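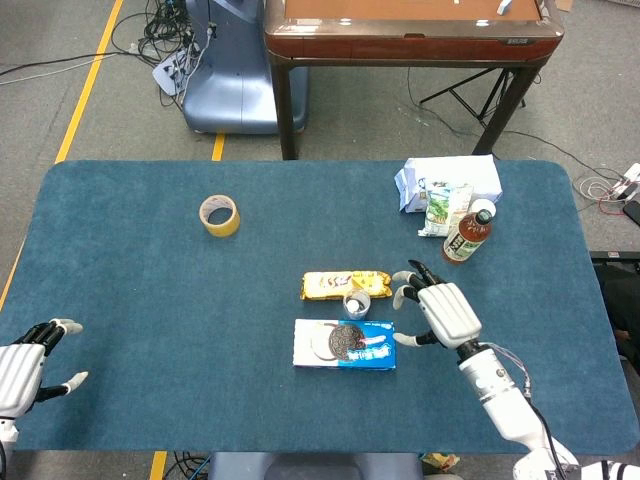 Sobre nós

A Marnik começou por causa de uma avaria. Há empresas que nascem de uma visão; a nossa nasceu de um punho que, numa segunda-feira às 8 da manhã, recebeu ordem para abrir e resolveu fechar. Apertava um pacote de bolachas. Do pacote não se aproveitou nada, do cliente aproveitou-se um pedido de esclarecimentos com duas páginas e um tom bastante seco.

Na altura, Flurina Kälin e Percy Llanos trabalhavam na Vernora, ela na eletrónica e ele no software de controlo. Cada um tinha a certeza de que o problema era do departamento do outro. Passaram a semana a demonstrá-lo com gráficos. A causa era um fio que, com o punho rodado até ao limite, ficava entalado e deixava o sensor de força a transmitir o último valor que conhecia. O software acreditava, como é da natureza do software. A mão continuava a apertar, convencida de que ainda não tinha tocado em nada.

Abriram a Marnik em Grarnamville no mês de julho seguinte, por cima de uma oficina de pneus, para fazer o que até então faziam contrariados: descobrir porque é que as mãos robóticas falham e escrever isso de maneira que se perceba.

O que fazemos

Recebemos mãos, punhos e antebraços de fabricantes e integradores e pomo-los a trabalhar com coisas banais. Caixas de bolachas, copos de plástico, rolos de fita, garrafas de chá, sacos de papel. Quem vende robôs gosta de os mostrar a pegar em cubos. Os cubos são muito educados. Um copo de plástico transparente, pelo contrário, engana a visão, cede sob os dedos e tomba se alguém lhe toca de lado, e é com ele que temos as conversas mais interessantes.

Cada ensaio tem 248 manobras, que repetimos com a mão fria, com a mão quente e com a mão depois de almoço (a nossa, não a do robô - continua a haver quem carregue no botão). Quando alguma coisa corre mal, paramos, guardamos os registos e só depois discutimos. A ordem é importante. No primeiro ano discutíamos primeiro e perdemos assim vários registos excelentes.

O caso Ok

Os clientes perguntam sempre por este, por isso fica aqui. Ok era o nome de um módulo nosso de monitorização, batizado por Percy num momento de otimismo. Vigiava os sensores e escrevia "Ok" no ecrã enquanto tudo estivesse bem. Durante um ensaio, o módulo bloqueou e o ecrã ficou parado na última mensagem, que era, naturalmente, Ok. O braço desceu sobre a mesa com a paragem por força excessiva desligada e ficou a empurrar o tampo durante 20 segundos, até Flurina chegar ao botão de emergência.

Ninguém se magoou. A mesa, sim. O relatório interno concluiu que tínhamos cometido exatamente o erro que os clientes nos pagam para encontrar: confiar num valor que já não estava a ser atualizado. Desde então, qualquer sinal de estado traz um contador, e se o contador para, o robô para também. Há sempre 2 pessoas na sala quando um braço está ligado, uma delas com o botão na mão e sem mais nada para fazer. É o posto mais aborrecido da casa e roda todos os dias.

O nome do módulo manteve-se. Achámos que merecíamos.

Como trabalhamos consigo

Envie-nos o equipamento com os cabos que usa de facto, e não com os bonitos que foram à feira. Metade das falhas que encontramos mora nos cabos e nos conectores. O relatório segue com os dados em bruto, as condições de cada manobra e uma página inicial que se pode ler à administração sem tradutor. Se não encontrarmos nada, dizemos isso mesmo e cobramos na mesma, o que já gerou alguma correspondência.

Não certificamos produtos e não emitimos selos. Também não apagamos ensaios falhados a pedido, nem quando o pedido vem muito bem redigido.

Visitas à oficina, só com marcação. A campainha da rua está avariada e o relatório sobre ela encontra-se em fase de revisão; bata na porta dos pneus, que eles chamam-nos.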